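转岗做售前工程师，头一年的提成一般怎么谈？

Defne Gökçe 发表于 2023年9月26日

我在 Jallberg 做了六年结构设计，最近拿到 Sukora 的售前工程师职位，10月入职。对方给的方案是底薪比现在低一成，另加团队提成，按季度发。合同草稿里只写了“提成办法以公司当期规定为准”，没有附表。我以前一直拿固定工资，不清楚这种写法算不算正常，也不知道头一年应该争取什么。另外，职称从“工程师”变成“售前”，以后想回设计岗会不会受影响？

Baptiste Coste

这种写法很常见，但你可以要求把当期的提成办法作为附件放进合同，人事一般不会拒绝。要看的有几处：提成按签单算还是按回款算，离职时没结的单子怎么处理，试用期有没有保底。我当年没问回款，第一笔提成等了十个月。

头一年建议谈保底，金额写成固定数，别写比例。新人手里没有客户，前两个季度基本靠别人的单子。如果对方不肯给保底，就谈底薪不降，提成比例低一点也能接受。
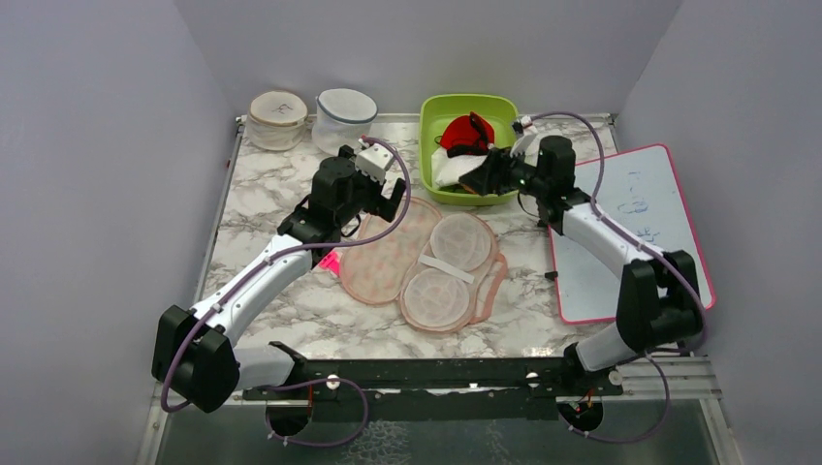 Arnaldo Barros 不太同意保底那一条，他在下面留言说，团队提成跟个人签单没有直接关系，新人第一季度就能分到，真正该问的是团队几个人分、分配系数谁定。他在 Huerta 时系数由主管一个人定，每季度都有人为这个吵。

这点我补充一下：系数最好也写进附件，至少写明多久调整一次。

至于回设计岗，两三年内问题不大。证书按时续，继续教育的学时别断，简历上把参与过的技术方案写清楚。超过五年就要看行业了，软件更新快，面试时会问得比较细。

Janelle Padilla

我是从体育老师转的销售，跟你情况不一样，不过底薪降一成我觉得可以接受。家里人到现在还以为我天天出去吃饭，其实大部分时间在填表和改报价。出差补贴记得问，我们这边每天400，有的公司是实报实销，要自己先垫。

Defne Gökçe

谢谢，已经发邮件要附件了。补贴的事之前完全没想到，一起问了。

本帖浏览 2714 次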